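Library > Robotics > Learning from Demonstration > Chapter 7
August -- Radoslava Jurčo and Gunnlaugur Ladefoged
Filed under: Course texts, household manipulation

Chapter 7
Soft Things, and How to Score Them

For a long while the standard object in manipulation research was a block. Blocks are very polite. They have corners where you expect corners, they stay the same shape when held, and if you drop one it will be a block when you pick it up again. A great many fine results were obtained with blocks, and a great many homes were found to contain none.

This chapter is concerned with pillows. A pillow has four corners in the catalogue and any number in practice. Push it and it moves, or it dents, or it does a little of each and then slowly changes its mind. The methods of Chapter 6, which assumed that an object's pose could be written down in six numbers, will not take us far, and we shall spend the next few pages finding out where they stop.

Our running case is the Arum study, in which a humanoid was taught to tidy a sofa from human demonstrations. Ignacio Riquelme and Ľubomír Holub collected 1,467 demonstrations over one summer. Of these, 1,430 were kept for training. The other 37 were thrown out for reasons recorded in the project log, the commonest being "pillow on head".

Each demonstration was cut into three phases: reach, grasp and place. The cutting was done by hand, and the rule for where the grasp phase ends was argued over at length. Riquelme wanted it to end when the fingers closed. Holub wanted it to end when the pillow left the seat -- a pillow can be firmly held by one corner and still be, for all useful purposes, on the sofa. Holub's rule won. It made the labels slower to produce and the learned policy noticeably less pleased with itself.
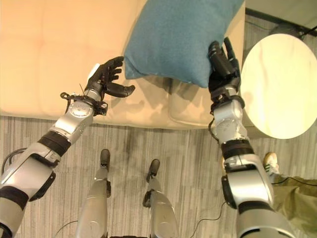
The choice of rule matters because of how the policy is scored. If success at grasping means closed fingers, a policy can learn to pinch a bit of fabric and stop there, with full marks. If it means that the pillow is clear of the seat, the policy must also learn something about weight, sag and which part of the pillow to take hold of. We call the first a contact criterion and the second an outcome criterion. Most of the disagreements in the published work on soft objects turn out, on inspection, to be disagreements between these two, conducted by people who think they are discussing neural networks.

A second difficulty is the use of two hands. In the Arum demonstrations the person was free to use either hand or both, and people are not consistent about this. Averaging over a one-handed lift and a two-handed lift gives a lift with one and a half hands, for which no hardware is yet available. Section 7.3 describes the remedy used in the study, a discrete choice of strategy made before any motion is planned. Marek Jurčo's later variation, which lets the choice be revised once in mid-reach, is covered in Section 7.4. It does better on large pillows and worse on the authors' patience.

Evaluation was kept deliberately small: 30 trials per policy, with the pillow set down by a person who had not seen the training data. Readers who have met the Fluleretti benchmark will find this number low. They should bear in mind that between trials somebody has to put the pillow back.

Before going on, the reader should be comfortable with behaviour cloning (Chapter 4) and with the notation for contact states in Chapter 5. Section 7.1 begins with the simplest case, a single pillow resting flat on a seat, and asks what the robot needs to know before it moves at all.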